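Drerden Bin Picking, Software Working Group
Minutes, December meeting

Present: Wondimu Birhane (chair), Mélanie Pelletier, Ebise Fikre, Bereket Worku
Apologies: Lemlem Woldegiorgis (written comments received)
Start: 2:15 p.m.

1. Previous minutes
Accepted with one correction. Item 4 should read "joint-space tolerance," not "joint-space timeout."

2. Release status
Bereket reported that the Kaklow planner branch was merged. The build passes on both controller images. Two warnings remain in the trajectory serializer and are tracked under ticket 634. The old serializer stays available behind a flag until the next release.

Mélanie asked whether log replay still works against the old message format. Bereket confirmed that it does for joint states and commanded poses. Gripper events recorded before the merge have to go through the conversion script first.

3. Grasp selection and the front wall
Ebise presented the results of the Wubshet replay run, 1,220 logged grasp attempts re-scored offline with the new ranking. The new ranking prefers candidates with more clearance between the tool body and the bin walls. It changes the selected grasp mainly for soft items lying against a wall, where the segmentation mask is irregular and the center of the mask is a poor guide to where the material is thick enough to hold.

The case under discussion was the blue duster at the front wall, next to the action figure. The old ranking places the finger at the middle of the mask. The new one moves it along the strands, away from the figure's feet, to reduce the chance of contact with the neighboring object.

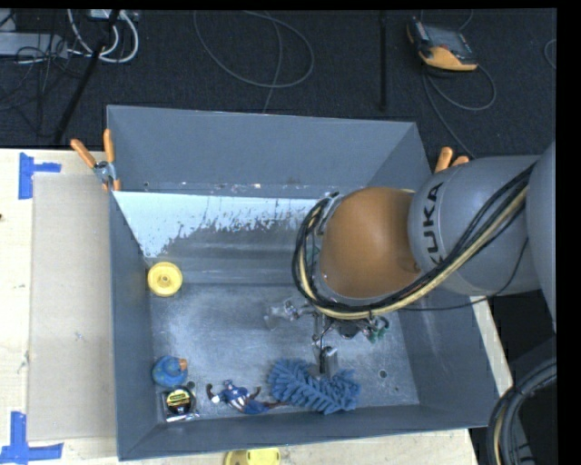

Wondimu objected that moving the grasp away from the middle trades one failure for another, as a limp item held off center hangs lower on one side and the transfer path is checked only against the tool and the rigid links. He wanted the held item included in the collision model before the ranking is switched on by default.

Ebise agreed that the gap exists and noted that it also exists with the old ranking. She proposed a bounding cylinder attached to the tool frame after grasp confirmation, with its length taken from the mask's long axis. Bereket expected this to cost 15 ms per planning query and considered that acceptable.

Decision: the new ranking is merged but off by default. It will be reconsidered once the attached cylinder is in place.

4. Depth dropout on the bin floor
Mélanie reported missing depth values on reflective areas of the metal floor. The current filter fills holes from neighboring pixels, which can raise the floor estimate near low objects. She suggested fitting the floor plane once per calibration and using it as a lower bound. Wondimu asked that the fit exclude the sloped inner surface at the back wall. Agreed.

Lemlem's written comment was that the filled pixels should carry a flag through to the grasp scorer, so that a candidate resting mostly on filled depth can be penalized. Accepted without discussion.

5. Clerero viewer
The cable bundle is still not modeled in the viewer or in the planner. Ebise will try a chain of capsules on the last links. Low priority.

6. Actions
Ebise: attached cylinder in the planning scene; capsule chain if time allows.
Bereket: close ticket 634; document the conversion script.
Mélanie: floor plane fit and pixel flag, as separate merge requests.
Wondimu: review of the transfer path checks.

Closed at 3:40 p.m. Next meeting at the usual time, with item 3 first on the agenda.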